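Miltedholm Hotel Reopens Dining Room With Shorter Menu and New Kitchen Line

Oct 20, 2024

The Miltedholm Hotel has reopened its ground-floor dining room, the Ziltura, after a rebuild of the kitchen and a change in the way meals are scheduled. The room now seats 100 at full capacity. Bar service continued during the work, with a cold menu only.

The main change is to the cooking line. The old kitchen ran on gas ranges set along an outside wall, with a single extraction hood sized for an earlier and smaller layout. The replacement uses induction units in a central island, with separate extraction over the fryers and the grill. Hot holding has been moved next to the pass, which shortens the distance between plating and pickup. Cold preparation and pastry now have a room of their own with independent temperature control.

Dinner is offered as a set menu of five courses or from a shorter printed card. The set menu changes with deliveries and is posted at the entrance each afternoon. On the opening card are smoked trout with pickled cucumber, braised beef shoulder, roast squash with barley, and a baked custard served with stewed plums. Vegetarian dishes are prepared on a separate section of the line. Guests with allergies are asked to state them when booking, as several stocks and sauces are made a day ahead.

Bread is baked on site. Fish and shellfish are supplied by Ibarra, a wholesaler that also delivers to the hotel's sister property at Giltovell. Orders for both kitchens are combined and split on arrival, and the hotel expects this to reduce the number of deliveries. Dry goods and dairy remain with existing suppliers.

The wine list has been cut and is now arranged by weight and style. Three wines are available by the glass in each color, and the half-bottle section has been kept. Corkage is charged per bottle and does not apply to private functions booked with the full menu.

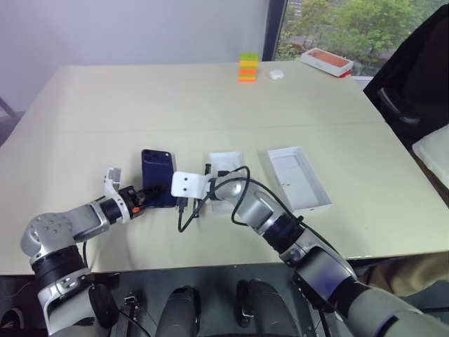
When can guests who are not staying at the hotel book a table?

Outside guests can book for any dinner sitting up to the day before, by telephone or at the front desk. Hotel residents have priority for the first sitting only. Tables not claimed by residents by noon are released for general booking.

Two dinner sittings are in operation. The first is timed for residents and for guests attending evening events nearby, and tables are held for about 100 minutes. The second has no fixed end time, although the kitchen stops taking orders for hot dishes before the bar closes. Parties of more than five are asked to order from the set menu in advance so that main courses can be fired together.

Lunch is served in the bar and on the terrace when weather permits. The lunch menu consists of soups, open sandwiches, salads and one hot dish. Smaller portions of most dinner dishes are available at lunch on request, at a reduced price. Afternoon tea has been moved out of the dining room and into the front lounge, where it is served by reservation.

The dining room itself has had limited alteration. The floor has been leveled and refinished, acoustic panels have been fitted to the ceiling, and the lighting is now on dimmers controlled by zone. The service door has been moved to the side wall to keep kitchen noise away from the window tables. Step-free access is through the garden entrance, and an accessible restroom has been added on the same level.

Breakfast remains a buffet, with eggs and griddle items cooked to order. It is open to outside guests at a fixed price, subject to space.

Private hire of the Ziltura will be accepted from January. Until then, functions are limited to the upstairs meeting room, which has its own servery but no cooking equipment. Existing function bookings are not affected, and menus already agreed for them will be honored at the quoted price.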